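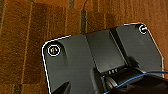
学泰语第二年，我依然不会打电话

1/26/18

昨天水管公司打电话来，我接起来，说了喂，说了是的，说了对，又说了一次是的，然后对方非常满意地挂了。我到现在都不知道自己同意了什么。今天早上水还有，所以暂时当作是好事。

我搬来这边之前，有位已经在泰国住了很久的同乡跟我说，泰语不难，没有时态，没有复数，动词不变位，和中文差不多，你半年就能聊天。后来我发现，这位同乡点菜用手指，跟房东说话用太太。太太是泰国人。他的半年大概是这么来的。

当时我很信他，在网上买了一本教材，书的前言也说泰语语法简单，我看到这里就有点飘，心想中文母语的人学声调，等于鱼学游泳。泰语五个调，我们普通话四个，多一个而已，闽南人听了都要笑的。

我的第一次出丑就出在声调上。泰语的“近”和“远”，音都是glai，一个降调，一个平调。我不想猜发明这两个词的人当时是什么心情。有一回我在街上问一位卖烤香蕉的阿姨，Iltivach巷近不近，她说glai。我听成近，高高兴兴走过去，走到衬衫可以拧水。回来的时候又经过她的摊子，她问我找到了没有，我说找到了，glai。她点点头，表示这次我发音很准。

后来老师跟我讲，日常里要说远，大家经常会加点别的字，或者把音拖长，拖得越长就越远。所以如果有人跟你说glaaaaai，你就叫车。这个规则课本没有，但是非常管用，我觉得应该印在封底。

说到老师。我上的学校叫Wannasri，在一家配眼镜的店楼上，楼梯很陡，膝盖不好的人应该去学别的语言。一期学费2,725铢，含一本讲义，不含铅笔。讲义是影印再影印的，有几页上泰文字母头上的小圈圈已经糊成一个黑点，而那个小圈圈朝里还是朝外，恰恰就是两个字母之间全部的区别。我问过能不能换一份清楚的，柜台说，学会了以后看糊的也认得出来。我无法反驳，交了钱。

教我们初级班的是Paweena Tanasarn老师，讲话很轻，脾气很好，好到让人害怕。她纠正发音的方法是微笑着再念一遍，你跟着念，她再微笑着念一遍，你又跟着念，如此往复，直到你自己开始怀疑人生。她从不说错。有位德国同学受不了，直接问老师我到底对不对，她想了一下，说，快对了。他那个星期情绪一直不太好。

班上各种人都有。退休的，陪先生外派的，在Castden上班被公司送来的（公司付钱，所以请假最勤），还有我这样在家里接翻译稿、每天除了猫跟谁都说不上话的。猫是本地猫，我跟它讲中文，它不理；讲泰语，它也不理，这倒让我心里平衡了一点。

我作为班上唯一的中文母语者，头两周享受了短暂的明星待遇。大家跟着念声调的时候，我念得又快又像，同学投来羡慕的目光，我假装谦虚。到了第三周开始学字母，我的明星生涯就结束了。

泰文的辅音字母有四十四个，分高中低三组，同一个声调符号放在不同组的字母头上，念出来的调不一样。没有符号也有调，要看是哪一组，元音长还是短，后面收什么尾音。换句话说，读一个字之前要先在心里填一张表。等我把表填完，公交车已经开走了。元音更有意思，有的写在辅音右边，有的左边，有的上面有的下面，还有的前后夹击，把辅音围在中间。写在左边的，念的时候却在后面。字和字之间又不留空。我拿这个跟妈妈诉苦，她在视频那头说，中文也不留空呀。我说中文一个一个是方块。她说，那你当初怎么不去学韩语。

这就是我们家安慰人的方式。

为了背单词我装过一个叫Urnau的软件，每天傍晚它会弹出来，用一个很悲伤的图标提醒我今天还没有学习。它教的句子我至今一句也没用上。“大象在警察后面。”“医生不喜欢我的芒果。”我背得很熟，熟到有一次出租车司机问我去哪里，我脑子里第一个跑出来的就是大象在警察后面。我及时闭了嘴。不过那天前面真有警察，差一点就成了一句很切题的话，就缺大象。

连续打卡打到第100天，软件放了一屏幕的烟花，给我一个徽章。我拿着这枚徽章的自信下楼去买咖啡，要了少糖少冰，店员听完，用英语跟我说，好的，热的吗？

我把软件删了。过了两天又装回来，连续记录清零，图标比以前更悲伤。

真正教会我一点东西的，老实讲，还是楼下开洗衣店的Lamai Siriwan大姐。她不会英语，也没有放慢语速的习惯，她认为听不懂的人只要多听几遍就会懂，如果还不懂，就大声一点。我每次去送衣服，她都从熨斗后面抬起头问我吃饭没有，去哪里，一个人吗，为什么一个人。前三个问题我第一个月就会答了。第四个问题我现在的泰语还答不了，中文也不太行。

她还教我看钟。各位如果觉得自己泰语学得不错，我建议去学一下报时，可以迅速恢复谦虚。一天分成好几截，每截有每截的数法。凌晨一点叫“敲一”，敲到五为止。早上是另一个词，过了中午又是另一个词，天黑以后从七点起重新数，晚上七点叫“一tum”，八点叫“二tum”，一路数到半夜。所以有人跟你约二tum，你去的时候应该是晚上八点。我第一次是下午两点去的。

那次约我的是班上同学Rattana的生日饭。Rattana Kamolrat在美国长大，爸妈是泰国人，她听得懂，不会读，来补字母的。下午两点，我提着蛋糕站在她家门口，她穿着睡裤开门，看着我，我看着她，她妈妈从里面探头出来说，中国朋友来了，好早，进来吃饭。于是我吃了一顿午饭，帮忙择了一下午的菜，又吃了一顿晚饭。蛋糕在他们家冰箱里一直放到晚上，上面的奶油硬得可以敲出声音。她妈妈后来逢人就夸我客气，说这个孩子提早六个小时来帮忙。我没有解释，主要是不会用泰语解释。

客气这个词也值得写一段。泰语有个词叫kreng jai，字典翻译成“体谅”“不好意思麻烦别人”，老师讲了整整一堂课。她举例子，一个外国同学举手说懂了，就是礼貌。老师微笑着说，快懂了。我在下面觉得我是真的懂，这不就是我外婆吗？我外婆去别人家做客，渴了一下午不肯要水，回家喝一大壶。我这样说了，老师难得地停了一会儿，说，对。

全班哗然。那是我们班历史上第一个“对”，前面没有“快”字。我给德国同学看我的表情，他转过去了。

可惜光懂道理还是不会打电话。面对面的时候，我可以看对方的脸，看手，看他往哪边指，听不懂就笑，笑完看他笑不笑，他要是不笑，说明刚才那句是问句。电话里这些全没有，只剩声音，而且是那种压扁了的声音，平调和低调挤在一起，长短元音也挤在一起，每句最后有个krap，我唯一能确定的就是对面是一位有礼貌的男士。

我也想过办法。先是写稿子，把要说的话都写在纸上，练熟了再拨。问题是对方没有拿到稿子。我说我要预约修冷气，他没有按照我写的回答“好的请问什么时候方便”，他说了一长串别的，我只好把第一句又念了一遍。他又说了一长串。我念了第二句，就是“明天上午可以”。他沉默了。冷气师傅最后来了，来的时间是后天下午，来的人是Kamol Sitthichai先生，修完冷气顺便帮我看了看冰箱，我才知道那天电话里他问的是哪一种电器，而我回答明天上午可以。

Kamol先生话不多，修东西的时候哼歌，我给他倒水，他说kreng jai，我高兴得不得了，像在街上遇到课本里的人。我赶紧用上新学的句型，跟他说不用客气，请随意，当自己家。他看看我，把水喝了，说你泰语很好。

这里要提醒刚来的朋友，“你泰语很好”这句话，你只要会说你好就能听到。说一句谢谢也能听到。真的变好了以后反而听不到了，人家会直接跟你抱怨物价和女婿。我目前处于抱怨物价的阶段，女婿还没有轮到。

上个月换了中级班，老师叫Chutima Luangrath，风格完全相反，错就是错，啪的一声用笔敲桌子。我一开始怀念Paweena老师，后来发现敲桌子的进步比较快，可见我这个人吃硬不吃软。Chutima老师不许我们在课堂上讲英语，讲一句要唱歌，唱她指定的老歌。我已经会唱两首，副歌部分很稳，歌词大意是他走了，下雨了，他还是没有回来。那位Castden的同学请假太多，一首也没学到，期末聚餐去唱歌的时候只能坐着打拍子，我在旁边唱得声泪俱下，总算扳回一点。

她还给我们布置了一个作业，打一通真的电话，打给谁都行，不可以预先写稿，打完回来用泰语报告。我拖了很久。我想过打给Lamai大姐，可是她就在楼下，接起来多半会直接从窗户喊我。想过打给同学，老师说不算。也想过把昨天水管公司那通拿去交差，严格来说那是他打给我，而且报告内容会非常短：我说了是的。

晚上我把教材翻出来，找到“打电话”那一课，第23页，对话是这样的：喂，请问某某在吗？他不在。哦，谢谢，再见。

就这样，一课完了。我盯着看了半天，觉得编书的人也是懂kreng jai的，很体谅学生，知道再往下我们就不行了。

所以我现在的计划是打到Wannasri的柜台，找一位我确定不在的老师。Paweena老师四月以前都回老家照顾她妈妈，很理想。柜台如果说她不在，我就说哦，谢谢，再见，作业就算完成。万一柜台多问一句有什么事要转告，我也想好了，我就问她妈妈身体好一点没有，这句我会讲，在洗衣店练过的，Lamai大姐每次都问我妈妈。

明天打。水还有，我刚去看过。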